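Reviews > Robotics > Teaching kits > Koveo hand controller

Koveo hand controller, two months in
Thursday, October 22, 2020

I bought the Koveo to replace a Tostel joystick set that I never got along with. You hold a grip, squeeze the trigger, and the arm's two fingers close with you. Setup took 12 minutes, most of it the driver.

Teaching by hand is still quicker for big moves. For anything near a handle, remote control is better, as my own arm isn't in the way of the wrist camera. I recorded 60 runs of moving a pot by its side handle on a kitchen counter and threw out 5. With the Tostel I threw out far more than that.

The trigger is the best part. It has a long pull, so you can close the fingers slowly and stop partway.

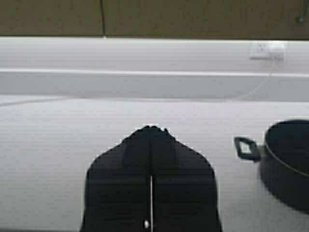

The grip gets heavy after an hour – I rest my elbow on a cushion. The cord is too short for a standing desk, and Stoswood, where I ordered it, doesn't carry a longer one. The pause button sits right under the thumb, and I still hit it by mistake.

It cost me 1,470 dollars. I would buy it again, but I'd want a longer cord in the box.

Comments (12) | Shares (5)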